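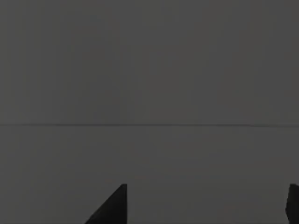 Surely you've sold your Tonska shares by now, a reader wrote to me this morning. Well, no, I haven't! They're down 29% since August and I've felt every bit of it, but the dividend has gone up 14 years running and I'm rather fond of it.

Same sector, much happier story: Hilleck put out its half-year figures at breakfast time. Sales up 2%, debt down, and the shares still only fetch 44p (I did check twice). 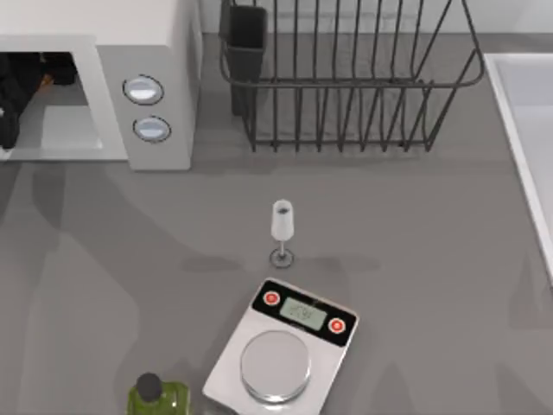 Wouldn't Aravena be the safer pick, several of you have asked. Possibly, but it's dearer, and I'd like to see how the new Branatville depot does before I put any money in.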